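Search this site Enter keywords Go

The small pleasures of a clean basin

There is a particular kind of bathroom that I have been fond of since childhood, and it always has marble in it somewhere. My grandmother's had a good deal of it, a great mottled slab the colour of milky tea, and she wiped it down every evening before bed with the same folded cloth, humming as she went (hymns, mostly, and the odd advertising jingle). I thought of her in November, when I spent a few days in Farness looking at vanities for this piece, and found myself wanting to ask everybody I met what they cleaned theirs with.

The answers were wonderfully varied! One household swore by a Varkside cloth, rinsed in warm water and wrung until your wrists complain. Another kept a little Choo brush by the tap for the awkward join where the metal meets the stone, and gave it 15 minutes on a Saturday morning with the radio on. Almost all of them agreed about vinegar, though, and so do I: keep it well away from marble, which hates anything sour and will go dull and patchy wherever it lands.

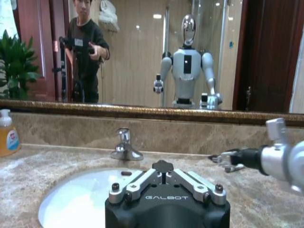 Marble counter, chrome tap, orange soap at the left-hand end.

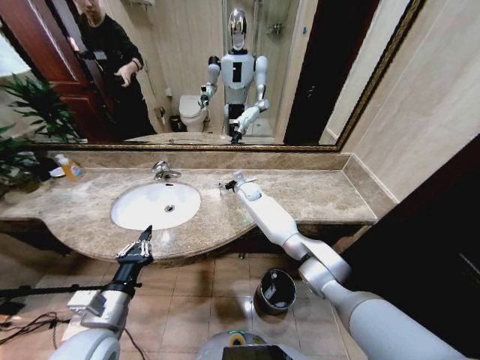 My own routine is a plain one. Everything comes off the counter first, soap bottle included, as there is nearly always a sticky ring waiting underneath. Then a drop of mild washing-up liquid in a bowl of warm water, a soft cloth, and long slow strokes from the back towards the front, finishing with a dry towel so that no drips are left to mark the stone. The basin gets the same treatment, with a cotton bud for the overflow if there is one.

Mirrors I leave until last. A big one shows every splash, and if the frame has any sort of pattern to it the dust will settle in there quite happily for months. I use a dry paintbrush on mine, an old Tanevby one that cost me £2 at a jumble sale, and then a barely damp cloth for the glass, folded over to a fresh side as soon as it starts to smear.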